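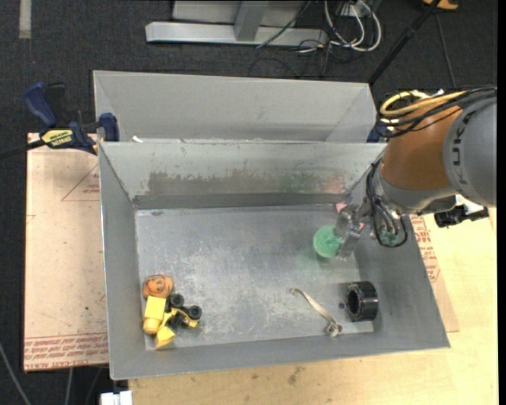
Bin picking cell at the Calldale lab, the gripper on a green object in the front compartment.

In November our small group from Plerkon was invited to visit the robot lab in Calldale. I work with packing lines and not with research, so please excuse me if I explain some things in a simple way. I wrote notes during the visit and put them in order at home.

We arrived at 9 in the morning and got coffee and a visitor card. The first hour was a talk in a meeting room. The project has the name Khaemba, and its question is easy to say: how can a robot learn to pick objects it was never taught, when they lie in a bin without any order? In our company we solve this with fixed trays. Every part has its place, and if the part is not in its place, the line stops. The people in Calldale do not want trays.

Their method works by trying. The robot looks at the bin, chooses a point, goes down, closes the fingers and lifts. After this the system checks if something is in the gripper, and the result is saved as a good or a bad grasp. No person has to mark the pictures by hand. The bad grasps are kept also, and I was told they are as useful as the good ones. I had expected that they are thrown away.

After the talk we went to the cell. The arm is an orange and gray KUKA, and it works over a metal bin with sloped sides which has one narrow compartment and one large. The bin is fixed with blue clamps, the same Irwin type that we have in our workshop, and it stands on a wooden table with cardboard under it. I must say I liked this. I have seen many show cells with glass and shiny covers, and here the floor of the bin was full of scuffs and the wall between the compartments had dark and green stains. It is clear that the cell is used.

The objects are mostly toys. There was a yellow vehicle with black wheels, a yellow block, a cone, and an orange toy that looked like a pumpkin. But there was also a black pipe fitting and a thin tan strap with a knot. I asked about the strap, because in my experience soft and thin things are the worst for a gripper with two fingers. The answer was that this is the reason to have it in the set. The full set has 206 objects, and 20 of them are never used in training. They come out only for the test.

The toys in the corner were for me the most interesting part. When an object lies close to a wall, the fingers have little room, and the sloped side can push the gripper away. An older version of the method almost always left the corner for the end. The newer version is allowed to push first, so that the object moves to a better place, and then to grasp. In training the push gets no points by itself, it gets points only if the next grasp is good. I had to ask two times before I understood this, and the answer was very patient both times.

For the result they use test rounds of 100 grasps with the objects kept apart. They showed us a curve on a screen. Without the pushing, 17 more grasps in such a round went wrong than with it. The curve was for one bin and one type of gripper, and they said this openly. A second cell in Floltdale will repeat the test with another gripper, but it was not running yet at the time of our visit.

We had a discussion about speed. For our line the cycle would be too slow today, and a push costs extra time. On the other side, a stopped line costs more. We did not agree in our group about this and we continued the discussion in the train.

Some practical notes if you want to visit too. The entrance is at the back of the building, next to the bicycle stands. Closed shoes are needed for the lab floor. Lunch is in the canteen on the ground floor and they take only cards. Ask for the long tour, which includes the cell. The short one ends after the talk.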